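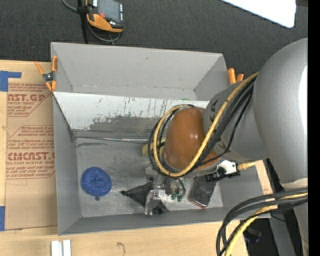
Luuk Dewulf reckons the arm has taken the worst job off us and left the second worst, and for once I mostly agree with him. Mixed bin picking at our place, started in June. Used to be two of us per shift on that. Now one, and the one doesn't pick, they sort out whatever it gets stuck on.

So what's it like elsewhere? Did your hours change? Did anyone get a regrade out of it?

– tapeandstring

Home | Forums | Shop floor | Pay and hours | Search

Posted in: Work talk > Robots and automation

pallet_moth wrote:
Same at Wouters. Hours the same, regrade no. We got a half day of training on the pendant and a sticker for the locker. My shoulder is better though, not going to lie. 30 years of reaching into bins.

Gantry8 wrote:
Worst job? I liked picking. You could talk. Now I'm on my own with a beeping thing and the next person is at the far end of the hall. Nights are grim.

tapeandstring wrote:
Fair. Luuk says that too, the talking bit. He eats his sandwich at 3am next to the compressor for company.

Norrie wrote:
People always miss the targets part. At Ikusby they set the line at 1,000 picks a shift and then the stops get logged against whoever is standing there. Soft stuff, shiny stuff, anything that folds, it fumbles and it's your name on the sheet. Check who the stops go to before you sign anything!!

pallet_moth wrote:
Not at ours. Stops go to maintenence. Sounds like an Ikusby problem, not a robot problem

Norrie wrote:
It's a robot problem when the robot is the reason there's a sheet.

Gantry8 wrote:
^ this

kes_b wrote:
I'm on the other side, I set these up at Clakar. Half of my day is cables and clamps and nudging bins back square. Proper job, pays better than picking did, but they took on 8 of us and the old pick crew was 67. Most of them moved to packing, some left. I don't think you can call that even.

tapeandstring wrote:
Ouch. Were the pickers asked first?

kes_b wrote:
Two were. Both good, they know what tangles with what, saved me weeks. Should of asked more of them.

pallet_moth wrote:
Kerketti had a rota where you swap off the cell every two hours – worked fine, no one went mad. Ask for that Gantry.

Gantry8 wrote:
Asked. "Under review". Will ask again thurs– sorry, next meeting.

Contact the moderators | Forum rules | Back to top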